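Part 2: Setting up the Fasar plug-in timer

I've fitted a few of these at home now, and the first one took me far longer than it should have. Have the timer, a pencil and your Wi-Fi password to hand before you start.

1. Plug the timer into a wall socket. Leave your lamp or heater unplugged for now.

2. Hold the side button for nine seconds, until the light blinks green. If it blinks red you let go too soon – just try again.

3. Open the app, tap Add, and type in 3421 when it asks for a pairing code. It's the same code on every Fasar timer, so change it afterwards under Settings.

Caution: don't use the timer with anything over 16 amps, and don't plug one timer into another.

4. Pick a spot for whatever you're switching. My lamp was going on the worktop, the marble-patterned one, and I keep a white mesh basket against the wall there for bits and bobs.

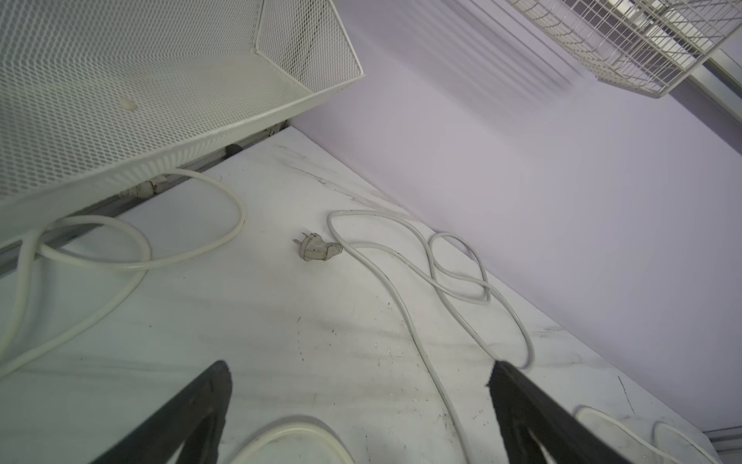
5. Plug the lamp in and set your first on and off times. I started with a 30 minute test in the evening, which is plenty.

Note: the clock doesn't change itself in spring. Mine was an hour out until Nighat Sandhu showed me the Sync option, at the very bottom of the Clock menu.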